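Evangelista Pillow and Bedding Care: Frequently Asked Questions

Last updated February 11, 2018

How often should I wash my pillows?

More often than you do. Twice a year is a fair minimum for a pillow somebody sleeps on every night. A decorative one can go longer, assuming it stays decorative and doesn't get drafted for naps.

Does a pillowcase count as washing the pillow?

It does not. A pillowcase is a shirt. We are glad you change your shirt.

Can all of your pillows go in the washing machine?

The Rulteo and the Umesa can. Cold water, gentle cycle, mild detergent, and use about half of what the bottle tells you, as the bottle is in the business of selling more bottles. The Irik has a foam core and must never go in the machine. Take off the cover, wash that, and sponge the core by hand. We receive letters every May from people who tried it anyway. The letters are long and the photos are sad.

Should I wash one pillow or two at a time?

Two, placed on opposite sides of the drum. One pillow alone will throw the machine off balance and walk it across the laundry room. If you own just one pillow, a couple of bath towels will keep it company.

How do I dry them?

Low heat, and for much longer than seems reasonable. Stop the dryer every so often, pull the pillow out, punch it a few times and put it back in. A pillow that feels dry on the outside may be soaked in the middle, and you will find out about that by smell.

My satin pillowcase has gone dull. What did I do?

Hot water, probably, or a hot dryer. Satin-type fabrics want cool water and a line to hang on. Turn the case inside out first. If you must iron, use the lowest setting and a cloth in between. Some of the shine may come back. We don't offer refunds on shine.

The ruffle or lace edge is starting to fray. Can it be saved?

Usually, if you catch it early. Trim the stray threads with small scissors (do not pull them, however much you want to) and run a line of small stitches just inside the seam. Wash it in a mesh bag from then on. A badly frayed edge can be taken off altogether, which leaves you with a plain pillow and one less thing to worry about.

What are the small dark specks on my pillow?

We can't tell from here, and we have been sent enough close-ups to be sure of it. Start with the dull answers: lint, crumbs, something off the floor. Try a lint roller. If they stay put, dab with cool water and a drop of dish soap. Specks that spread or smell musty point to mildew, and at that point we would buy a new pillow, and we would say so even if we didn't sell them.

What is the right way to pick a pillow up off the floor?

We didn't expect to need this one, but it comes in regularly. Any way you like is fine for a quick rescue. Lifting by one corner puts all the weight on one bit of seam, so with an older pillow or a delicate trim, get your other hand underneath.
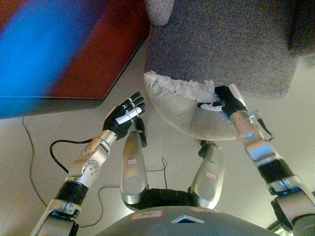 Off-white pillow with a slightly shiny finish, lifted by one corner.

Once it's up, give it a shake away from your face, and fluff it from the sides toward the middle. Then put it on the bed, where it will stay until morning at the latest.

Is it bad to leave pillows on the floor overnight?

Bad is a strong word. They pick up dust, hair and whatever came in on your shoes, and then you put your cheek on them. A chair costs nothing if you already own the chair.

When should I give up on a pillow?

Fold it in half and let go. If it springs open, keep it. If it lies there folded and thinks about its life, it's done. Animal shelters sometimes take old bedding, but call first.

Do you sell replacement covers?

Yes, for the Rulteo and the Irik, in white and off-white. The Umesa cover is sewn on, a decision we have heard about at length.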